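Moving a big card collection cross country, how did you do it?
Posted in: Collecting & Storage

tinfoil_pete
OK so I'm leaving Purkville in September and I have 2,326 trading cards to get across 11 states. Mostly commons, but maybe 100 of them I'd cry over. The movers (Kalinowski, the ones with the green trucks) told me they won't insure "paper goods" unless I get an appraisal, and the appraisal costs more than half the binders are worth. So I'm thinking the good ones ride in the car with me and everything else goes on the truck in those long white cardboard boxes. Has anyone done this in hot weather? I'm worried about warping.

marbleheart
Did the same kind of move two summers ago. Cardboard boxes are fine but fill them ALL THE WAY. If there's a gap the cards lean, and leaning for four days is what bends them. I stuffed mine with folded paper towels, not fancy, and the only casualty was a box my brother-in-law sat on.

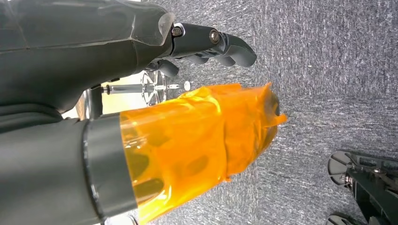 Also tape the lids. I used painter's tape so I could get it off again without tearing the top layer, and I wrote the set name on the short end of every box so I could read it when they were stacked. You'll thank yourself in the new place, believe me.

quietgoose
Hard disagree on cardboard. Get plastic bins with a gasket. I bought the Jondero ones, $25 each, and yeah that hurts, but a truck trailer in September can be a swamp.

marbleheart
A gasket seals the damp IN if you pack on a humid day. I've seen foils curl up like potato chips in a sealed tub.

quietgoose
That's why you throw in silica packs?? Come on.

tinfoil_pete
Ha, didn't mean to start a war. What about sleeves for the commons? I sleeve anything with art I like (I'm a sucker for the gold and yellow ones, value has nothing to do with it) but the rest are just raw in rows. Sleeving all of them would take me the entire month and I still have a kitchen to pack – plus a garage I haven't even opened since spring.

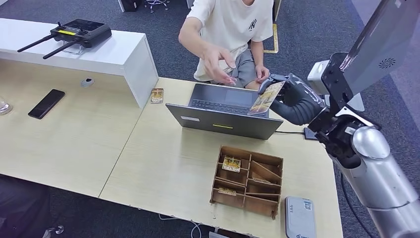
oldbay_binders
Don't bother sleeving commons for a move. Raw cards packed snug hold each other flat, and sleeves make them slippery, so the whole row slides around. Save your sleeves for the good hundred and put those in a side-loading binder, standing up, on the floor behind the passenger seat. Do NOT leave it in the car overnight at the motel.

quietgoose
Agree with that one at least. Mine came into every motel with me. Got some looks at the front desk.

tinfoil_pete
Car binder for the good stuff then, snug white boxes for the rest. Still undecided on the bins. Is there anywhere near Betby that sells the boxes flat? The shop here only has them by the bundle and I don't need that many.

oldbay_binders
Office supply place by the Betby exit used to, back wall near the mailing tubes. Call first, they were out last time I went.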